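Home | Garden | Rooms | About | Older posts

The spare room is getting its greys!

10/09/2021

I've been going on about the spare room since May, and we're finally at the fun bit – colour! I came home from the paint counter in Tusbridge with 4 sample pots and a silly grin. The plan was a warm white. Then I saw Rustgate, a soft grey with a bit of pink in it, and the warm white went straight out of my head.

The room is small and faces the wrong way, so it never gets much sun. I used to fight that with bright lamps. Now I want it quiet and a little foggy, somewhere you'd happily nap with a book on your chest. The old curtains have gone to the op shop, and I've ordered 400 centimetres of plain linen from Manríquez (such a lovely weight, I've been patting the swatch all week).

The second favourite is Makeck, a grey that leans green. I thought I'd hate it beside the pink one. I love it! They sort of melt into each other, and that's the mood I'm chasing for the whole room, bedspread and all.

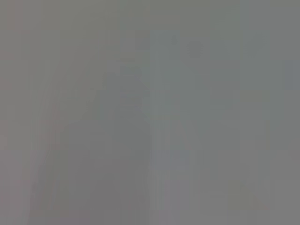 Soft greys, a touch of pink on the left and a greener grey to the right.

Next job is the skirting boards, which have more than 50 years of gloss on them. Wish me luck – I've bought the good sandpaper.

Print this post | E-mail this post

3 comments

fernandkettle: Team pink-grey! What are you doing with the ceiling?

mossy703: We went greenish in our hallway and the colour changes all day. Love it.

tinroof: Do the skirting before the walls, trust me.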